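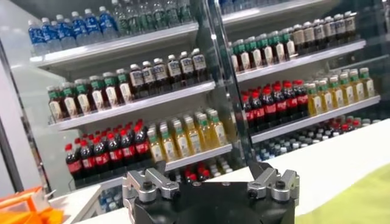 Is a parallel gripper or a suction cup better for picking drinks bottles off a shelf?
Parallel, if the bottles stand upright with room for a finger either side. Suction sulks at curved labels.

torquewrench_tam
Oct 20, 2021
I've got the Stirkutberg two-finger and the Cusi suction head on the same arm. Over 300 picks each. The Stirkutberg dropped 2, both colas. The Cusi I stopped counting out of kindness.

mildlymagnetic
What cup size? Everyone buys the wrong cup and then blames suction.

torquewrench_tam
The one in the box. So yes, probably the wrong cup.

ghost_in_the_plc
Parallel is fine until the shelf is full. Rows packed shoulder to shoulder, where do the fingers go? You need to be wide open to get round one bottle and by then you're leaning on its neighbours. I went back to suction on the caps, from above.

torquewrench_tam
Caps from above needs headroom. My shelves have about enough for a sandwich.

ghost_in_the_plc
Take a shelf out then.

torquewrench_tam
The customer is quite attached to the shelves.

oldbeltdrive
Has anyone tried thinner fingertips on the Stirkutberg? The stock metal ones are lovely if you're lifting gearboxes. Nerkinham do a slim pair, part 2792, and I've had them on since June. They flex a bit with full bottles but they do get in the gaps.

mildlymagnetic
Flex a bit - he means they wave.

oldbeltdrive
I slowed the arm down. Waving is now more of a nod.

torquewrench_tam
Ordered a pair. Also on the wrist camera, I'm using the Vovley and it loses clear bottles behind glass. Red caps it finds every time. Anyone fixed that?

ghost_in_the_plc
Exposure down, and aim for the label. Forget the bottle exists.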